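Monday, late

Home by nine, shoes off, tea made, and I'm going to write this down while I still have the words in my head, because last week I told myself I'd remember and by Wednesday I had lost half of it. Rain all day. The gutter over the back step is dripping again, so that's on the list with the rest.

Letter 49 tonight! I had been looking forward to it for days, for no better reason than that Thodoris wrote "a good one" in pencil on the corner of the envelope when he numbered them all. He has never said what he meant by it. When he sent me the box (all 117 of them, in the order he thinks they were written, with a rubber band round each year) he said he had only skimmed, and that his eyes weren't up to Grandmother's handwriting anymore, and that I was the one who had always wanted to know. That's true, I was. I was also the one who never learned Greek properly, who could ask for bread and say good night and be scolded, and that was the extent of it. So there I was at my age with a box full of my own grandmother and no way in.

I've told this book about the class already so I won't go over it all again. Only that I took the 14 down to Darlow as usual and it was packed, and a boy gave me his seat, and I spent the whole ride with the folder on my lap going over my list of verbs. I do find I can learn on a bus. At the kitchen table I get up every five minutes to look in the refrigerator.

Eftychia was early for once, and in a good mood. She had her hair pinned up and the green scarf on, and she'd been to Pappas on her way and brought a paper bag of those sesame rings, still soft in the middle, so we all started the lesson with our mouths full. She says that's the correct way to practice the gamma. We did the past tense for the first hour, the one I can't keep hold of, the one for things you used to do over and over. I used to walk. I used to wait. She had us go round the room and say what our mothers used to do on Saturday mornings, and I got stuck on "she used to iron" and had to mime it, and then everybody else mimed it too, and it took a while to settle down.

After the break is when we do our own things. One of the men is reading a book about boats, and the young couple are practicing for his parents' visit, and I have my letters. Eftychia comes and sits down next to me with her glasses pushed up, and she makes me read it out loud first, all the way through, before she'll help with any of it. I hated this at the start. I felt like a child with a finger under every word. But I've come round to it, since when I read out loud I can sometimes hear Grandmother even before I understand her. There's a way she runs three short things together and then stops, and she talked like that in English too, what English she had. "You come, you sit, you eat." Then she'd look at you.

The letter is four sides, very small writing, on that thin blue paper. It's from Drimen, written to her sister after the sister had moved to the city, and I'd guess it's the end of winter, because she says the almond by the wall has flowered too soon again and will be sorry for it. (I got that sentence by myself! All but "sorry." I had thought the tree was going to be late.) Then there is a good deal about a goat. I won't put down everything about the goat. It belonged to the people on the upper side, and it had eaten a pair of stockings off our line, and there was a disagreement about whether the stockings had been hung too low. Grandmother's position was that a line is a line. The neighbor's position was that a goat is a goat. They hadn't spoken since the Sunday, and my great-grandfather was carrying messages back and forth over the wall and getting them wrong on purpose, she thought, to make himself laugh.

I never met him, of course. There's the one photograph where he looks as though someone has just told him terrible news. And all this time he was a man who got messages wrong to make himself laugh.

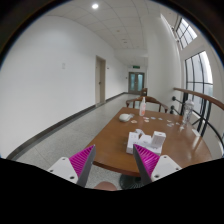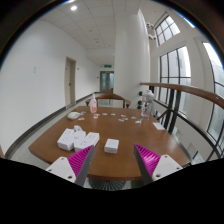
*Darlow. The corridor is in the first, the white boxes are in the second.*

The third side is where it changes, and it's what I suppose Thodoris meant. She stops talking about the goat without any warning and says - I'm copying my version here, the one Eftychia and I put together between us, so it's a bit stiff - "I went down to the spring yesterday at the hour when we used to go, and I stood on your side. The water sounds different from your side. You never told me." And then she goes straight on to the price of oil.

I had to ask for a minute. Eftychia didn't say anything, she just broke a piece off my sesame ring and ate it, and looked at the page with me. And the verb was that verb, the used-to verb, the very one I had been groaning about all evening. "When we used to go." I saw it before she pointed to it. I don't think I'll have trouble with that one again, or if I do I'll only have to think about the spring.

I've been trying to remember whether Grandmother ever talked about her sister. I'm sure she did, but as a child you don't listen to that sort of thing, do you, it's all just names going by over your head while you are busy picking the almonds off the cookies. I remember a coat that came in the mail, too big for my mother, and it was from "my sister." I remember the telephone ringing very early one morning and Grandmother sitting down in the hall chair in her nightgown. That's all I have. Maybe there's more of it in the box. There must be, we're not even halfway.

What struck me on the way home, too, was how much of the letter is taken up with ordinary business. I think before I started I'd imagined they would be full of big feelings from top to bottom, and I'd have to brace myself every week. But it's mostly oil, and whose cough is better, and what the priest said about the roof, and did you get the buttons, I sent the buttons. There are buttons in nearly every letter so far. I couldn't tell you what sort, or who was wearing through them at such a rate. Eftychia has begun to look for them. She turned to the last side tonight and put her finger down and said "Buttons!" so loudly that the man with the boat book lost his place.

We got stuck on one word at the very end and neither of us could crack it. It comes just before she signs her name, and it looks like a pet name, something for her sister. Eftychia thinks it might be a village word, or a baby word that only the two of them had. She tried it a few ways out loud and it sounded like a small bird, or a sort of cake. I'm going to copy it out very large and send it to Thodoris, who spent whole summers there when he was small and might have heard it shouted up the hill. He'll pretend he can't remember and then he'll call me at ten at night with the answer.

Also must tell him about the goat. He'll be delighted about the goat.

I missed the first bus home because I stopped to talk to Eftychia on the steps. She was telling me about her own mother, who's over in Clallard now, near the sister-in-law, and who refuses to write anything down at all. No recipes, no birthdays. Eftychia has started going over there with a notebook and sitting in the kitchen while she cooks, and her mother waits until she's looking down at the page and then puts in a handful of something. She was laughing but I could see it bothers her. I said she should ask for the stories while they're shelling beans or folding sheets, when nobody's looking at anybody, since it always worked with my mother. She said she'd try it on Sunday. I hope she does. I'd like to hear how she gets on.

So then I stood under the shelter with wet ankles and the folder inside my coat, very pleased with myself, saying "I used to wait, you used to wait, she used to wait" under my breath. A woman moved a little farther down the bench.

Supper was the end of the lentil soup and toast. I read the letter through once more while it heated, in Greek, out loud to the stove, and I only stumbled in the goat part. The blue paper is coming apart along the fold, so I've put it flat between two sheets in the big folder, and I ought to do that with all of them before the summer. I'll ask at the stationery store what kind of sleeve is best. The rubber bands should go too. One of them had already gone brittle and snapped in my hand when I took it off.

For next week: the verbs on the second sheet, both columns. Ten lines about a neighbor, real or otherwise (I'm going to do Mrs. next door and her leaf blower and hope she never takes up Greek). Letter 50, which is short, only one side, with a stain on it that might be coffee. I peeked. The second line says she got the buttons back in the mail, because they were the wrong ones.

Tea's cold. I'm going to drink it anyway and go up.

Remember: gutter, sleeves, call Thodoris about the word.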